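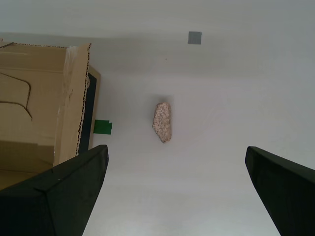 Rikmont Preserve trail access

lodero_hiker
The park page says the Endero Road gate is open again. Has anyone driven through it? They said that in July too.

PKhondokar
I went in that way on August 30, 2024. Gate open, lot half full. Signed, Piyumi Khondokar, who paid for parking.

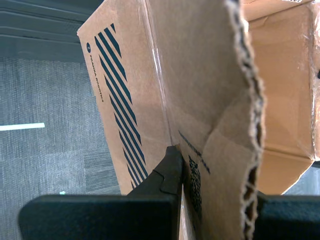

lodero_hiker
Okay, but which lot? The one off Route 86 was never closed.

PKhondokar
The north one, past the Sultana Pond sign.

mudboots101
Not buying the "2 mile loop" on their map. I got about 3190 steps to the pond and that's one way.
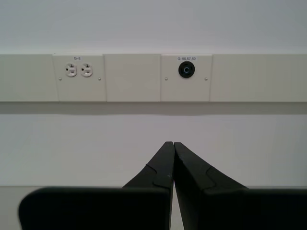

PKhondokar
Depends where you start. From the north lot the map is fine.

mudboots101
Then they should mark the start. I'll keep using the south side until somebody posts the gate hours.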